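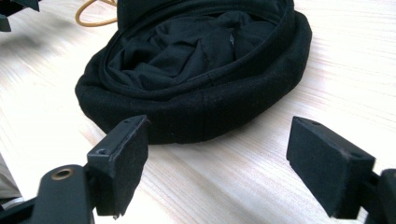 **图 3** 浅色木桌上的黑色软袋，袋口朝上，内里的薄布堆成一团。

### 4.2 软袋的“敞开”状态

编码手册初稿把容器分为“开”与“合”两类，盒子和罐子对此毫无怨言，布袋则从第一天起就不配合。图 3 中的袋子侧躺在桌面上，厚实的袋沿向外翻卷，形成一圈饱满的边，按手册应记为“开”；可是袋内满是起皱的薄布，编码员若问“里面还能放什么”，手册便沉默了。我们在 Nerholm 语料的 366 条收纳片段中逐条复核，有 20 条因类似情形被两名编码员判为相反状态，双方各自引用的还是手册的同一句话。

修订版因此增设“口开而内满”一项，并规定衬里不计入内容物。后一条规定在讨论会上耗去的时间，足以把全部袋子整理两遍。黑色衬里配黑色外层又添一层麻烦：边界主要靠光泽区分，外沿哑光，里布略亮，光线一暗，两者便合而为一。
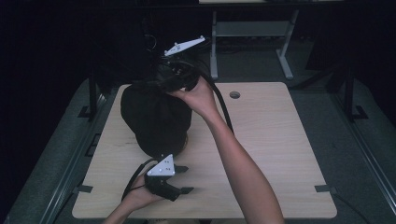 **图 4** 软袋位于桌面左上角附近，双手各持一只黑色夹持器，其中一只压在袋子上部。

袋子的位置同样难以记录。硬质物品有角有边，取中心点即可；图 4 中的袋子塌软地搭在桌面上，中心在哪里，多少取决于编码员的性情。我们改以袋底与桌面的接触边缘为准，桌角和右上方的圆形穿线孔则作固定参照。Plenen 子集的 337 个位置标注按此法重做后，仍有 7 个无法达成一致，均保留两种读数，一并列入附录 B。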